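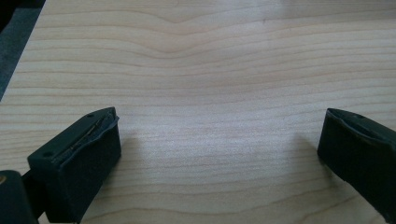 Nostance opens rental program for its hand-held gripper kit

11 Aug 2021

Small shops and school labs that have been eyeing the Nostance hand-held gripper kit but couldn't quite talk themselves into buying one will soon have another way to get it. Jornadia, the equipment supplier that handles the kit, said it will begin renting it by the month in October, starting with a first batch of 30 kits.

The kit lets a person record a task by hand, picking things up and setting them down with the same sort of fingers a robot arm would use, so that the arm can be taught from the recordings later on. It costs $1,919 to buy, and that price is staying put. Renting will run $356 a month, with a spare set of fingers and the carrying case included, and anyone who decides to keep the kit can put the first month's rent toward the purchase.

Tarık Yalçınkaya, who looks after customer training at Jornadia, has been hearing the same request for a good long while now. "People call and tell me they have one job in mind, maybe sorting parts or packing a lunch box, and they'd love to try it for a few weeks before they go asking the boss for money," he said. "I'd much sooner they did it that way, too -- you learn an awful lot about your own workbench once you start recording on it."

Two companies have had the kit on trial since spring. Skimley, a bakery supply business, used it to record the packing of piping tips into trays, and Atinga, which repairs hearing aids, has been working on the sorting of returned cases. Atinga liked the light weight of the tool but asked for a clearer manual, and Yalçınkaya says a rewritten one is on its way to the printer, with larger drawings and a proper chapter on changing the fingers.

Renters will also get a phone session of around an hour to help them set up, and can book more if they need it. The shortest rental is one month and the longest is 8, after which the kit has to go back for a checkup. Jornadia is taking names for the first batch now, and shipping is included both ways.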